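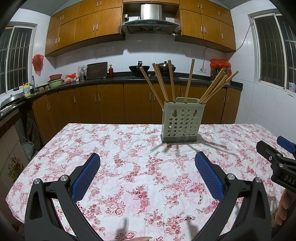

Ticket 547 – Pages load slowly or not at all in the kitchen
Opened: 2020-09-04
Opened by: Melahat Türkmen
Product: Vunen home router, one Tangen extender
Status: Closed

Customer's report
The Wi-Fi works in the living room and upstairs. In the kitchen the laptop shows full bars, but pages take a minute or time out. The phone does the same thing. It started after I moved the extender from the hall to the kitchen counter. I have restarted everything twice. My plan is 200 megabits and I need the kitchen because I work there in the mornings.

Reply 1, Kaltum support
Thanks for the details. Full bars only tell you the device has a good link to the extender. They say nothing about the link between the extender and the router. Please open the extender's status page and send us the number next to "Uplink quality." Also run a speed test in the kitchen, then one next to the router.

Customer
Uplink quality is 5. Next to the router I get close to the full speed. In the kitchen the test fails most of the time. When it did finish it said 2 down.

Reply 2, Kaltum support
The uplink scale goes to 100, so 5 is very low. What is between the kitchen and the router?

Customer
A brick wall, the fridge, and the hall closet with the water heater in it. The extender was plugged in behind the fridge.

Reply 3, Kaltum support
Please put it back in the hall, at shelf height, where it has a clear line to the kitchen door. Wait for the light to stop blinking before you test. If the laptop still holds on to the old connection, turn its Wi-Fi off and on again.

Customer
Moved it. Uplink is 81 now. The laptop has one bar less than before but pages open right away. Test says 94 down at the kitchen table. The phone was still slow until I told it to forget the old network name, Fadach-EXT, and joined again.

Reply 4, Kaltum support
Good. The phone had saved the old settings. We also see that your extender firmware is one version behind – you can update it from the same status page. Leave it plugged in while it restarts.

Customer
Updated, no problems. You can close this.

Closed by support. Cause: extender placement. No parts replaced.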